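I Stutter. A Small Crime Drama Finally Let Somebody Like Me Finish a Sentence

By Poul Holst
16 January 2019

I was halfway through the second episode of Starkden before I noticed I'd stopped bracing. If you stutter, you know the feeling. A character on TV trips over a word and your shoulders climb up around your ears, waiting for the joke, or the big reveal that he's the killer, or the kindly teacher with a trick involving a metronome.

None of that shows up. Detective Abdelaziz stutters the way I do, mostly on hard consonants and his own name, and the show just lets him get on with a missing persons case in a rainy harbor town called Wundovmont.

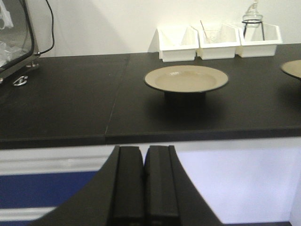

I've been keeping a list of stuttering characters since college (yes, really, it lives in a green notebook) and it's a pretty grim read. Lots of cowards, a few clowns, and more nervous bank clerks than any real bank could employ. When they get to be heroes, it's usually on the condition that they're fluent by the finale.

So I went in grumpy. A friend had been pestering me about the series since December, and I put it on mainly so she'd quit texting me.

What got me was the phone call in episode one. Abdelaziz has to ring a shipping company, Windia, and ask for one man by name. The block lasts nine seconds. I timed it! The receptionist says hello twice and hangs up, he dials again, and she hangs up again. No music, no sad close-up. 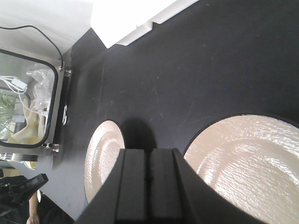
I have made that exact call. Mine was to a dentist, and I ended up driving over there to book the appointment in person, which took most of a lunch hour.

The actor, Mohcine Chraibi, stutters himself, and you can tell from the small stuff – the way he swaps in a different word at the last second, the way he orders the soup when he plainly wants the chicken. I've eaten a lot of soup in my life. 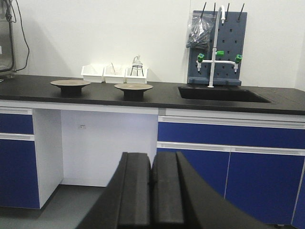

Dark, round-topped dishes on a long black countertop.

It isn't perfect. Episode four has a speech therapist who talks like a greeting card, and the partner finishes his sentences so often that I wanted to throw a shoe. People do that to us, sure, but the show seems to find it sweet. I don't. I'd also have liked one other person in town who stutters, even in the background, because we do tend to find each other. 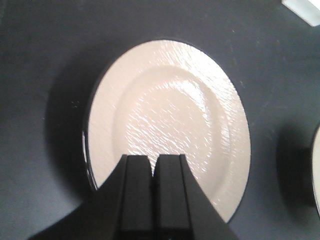
The dinner in the last episode is the part I keep rewatching. His sister's whole family is at the table, he's telling a long story about a ferry, and everybody waits. My family never quite managed that when I was a kid, and I did most of my talking to the dishes. Give me a plain off-white plate with a wide rim and a ripply glaze that catches the light, and I could study it through an entire Thanksgiving. Abdelaziz looks up instead, gets stuck on "captain," and stays stuck until it comes out.

I called my brother afterward and told him the ferry story, badly, with all the blocks left in. He wants to borrow my login.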